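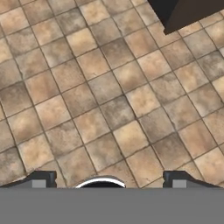 2 min read

Sim kitchen task for the September showcase, Team Prestby
Jul 9, 2025

orkell_mom
Hi all! Our club kids (bless them) are building the spoon pickup in Lesar, and they want the gripper open the whole way across the floor tiles before the arm ever goes near the island. I like it, it's easy to check. The rules give us 1,000 episodes, and they've logged 405 so far. Does that sound okay to you folks?

gautier88
Sounds lovely, but I'd spend those episodes at the counter. A spoon lying at an angle is hard enough, and that long handle gives them so many places to grab! 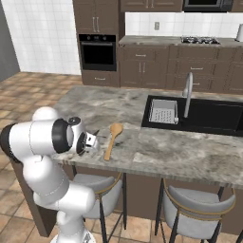

tilebound
I'd have to disagree with gautier88 there, friendly as ever. Our kids skipped the floor part last year and paid for it with roughly 2,000 reruns, poor things.

gautier88
Fair, though we never had that trouble on the Orkell track. Maybe split them?

orkell_mom
Splitting it is, I'll bring it to the kids (with snacks). Does anyone still have the old Lesar scoring sheet?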